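Can it clear the table yet?
Gallery | 22 Apr 2023
Words and picture selection: Marichka Kravets

Picking things up is the part of housework most of us never think about. You reach for a bowl, a shoe or a stone off the garden path and your hand sorts out the rest. For a machine it is still the hard bit, and most of the work on it is now done in simulation before any real motor turns.

Melaniia Antoniuk has been working on tabletop chores at Lodell since January. Her list has 80 objects on it, from mugs to odd lumps with no handle and no flat side. She says the mugs are mostly solved. The lumps are not.

Round, heavy-looking shapes are a good test because two fingers have very little to hold. Come in too high and they slide off the top. Come in too low and they hit the table. A person would simply use the other hand.

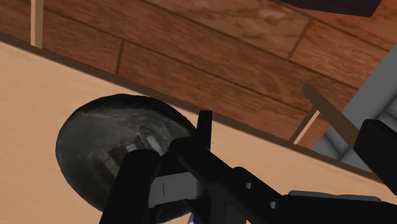 Reaching for a dark, speckled dome on a pale tabletop. Computer simulation.

Each attempt is scored on 2 things: whether the object leaves the table, and whether it is put down where it was meant to go. A lift that ends in a drop counts as a fail. So does a shove that sends the object over the edge, even if the fingers touched it first.

The rooms are furnished on purpose. A bare grey floor is easier for the software to read, but nobody's kitchen looks like that. Floorboards, furniture legs and dark colours all make it harder for the program to work out what belongs to the object and what belongs to the room.

So, can it clear the table? Some of it, slowly. Antoniuk would trust the current version with plastic cups and a folded tea towel. She would not give it her good plates - and she would want to be standing nearby either way. Shop-floor jobs are closer, she says, where the same part turns up in the same tray all day and the lighting never changes.

The next round of tests adds 8 soft items, including a sponge and a pair of socks.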